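Publicado el 15/12/2023
Por Olga Llorente y Ruan Mthembu

Fallo de cierre en vacío durante el doblado de camisetas. Informe de la segunda fase

El objetivo de la asignatura era que un brazo con pinza de dos dedos cogiera una camiseta por un punto del tejido, la levantara y la dejara doblada. El brazo es el Velten del laboratorio y el programa de control lo escribimos nosotros sobre el que dejó el grupo anterior, al que llamaban Malholm. En agosto funcionaba con trapos de cocina. Con camisetas empezó a fallar y este informe trata de ese fallo.

El síntoma era siempre el mismo. La pinza bajaba hasta la prenda, cerraba, el programa daba el agarre por bueno y el brazo subía sin nada. Como el programa creía llevar la prenda, seguía con el movimiento de doblado completo. En la mayoría de los casos solo se perdía tiempo. En la prueba 1005 una yema enganchó un pliegue de refilón, el brazo tiró de la tela hacia un lado y hubo que pulsar la parada de emergencia. No hubo daños, pero el profesor Lieven Jansen nos pidió parar las pruebas hasta encontrar la causa.

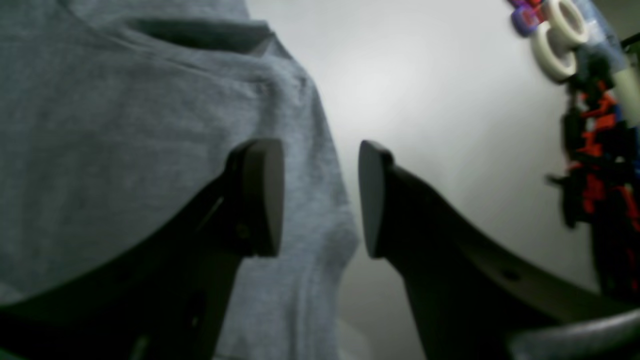

Figura 1. La pinza abierta junto a la camiseta gris, vista desde la cámara de la muñeca.

Revisamos primero la mecánica. Las yemas estaban bien apretadas y el recorrido de los dedos era correcto. Después repasamos los registros de las 1252 pruebas y encontramos dos causas que se sumaban.

La primera estaba en la detección del agarre. El programa comparaba la corriente del motor con un umbral fijo, ajustado para los trapos, y lo hacía al terminar el cierre. Cuando las yemas se tocaban entre sí la corriente también subía, de modo que un cierre en vacío y un cierre sobre tela fina daban casi la misma lectura.

La segunda era la elección del punto de agarre. El método buscaba el borde de la prenda por contraste, y una tela gris sobre fondo claro con sombras suaves le daba bordes falsos. A veces el punto elegido quedaba fuera de la tela.

Cambiamos tres cosas. El umbral se calcula ahora al arrancar, con un cierre en vacío de referencia. Tras levantar el brazo se hace una segunda comprobación con la cámara y, si no hay tela entre los dedos, el programa vuelve a la posición inicial. Además, la velocidad de subida queda limitada al 70 % hasta que esa comprobación termina.

Con los cambios no se ha repetido el tirón lateral. Los cierres en vacío siguen ocurriendo, sobre todo con prendas muy arrugadas, pero el brazo se detiene. Queda pendiente mejorar la búsqueda del borde y probar con ropa oscura.

Comentarios

Nicanor Montoya: ¿Habéis probado a medir la separación de los dedos en lugar de la corriente? En nuestro grupo lo hicimos así y con tela gruesa iba bien.

Olga Llorente: Sí, con las sudaderas sirve. Con camiseta de verano la diferencia se pierde en la holgura.

Sevim Sezer: ¿Se pueden consultar los registros de la prueba 1005? Me interesa ver la corriente en el momento del tirón.

Ruan Mthembu: Están en la carpeta del grupo, te doy acceso.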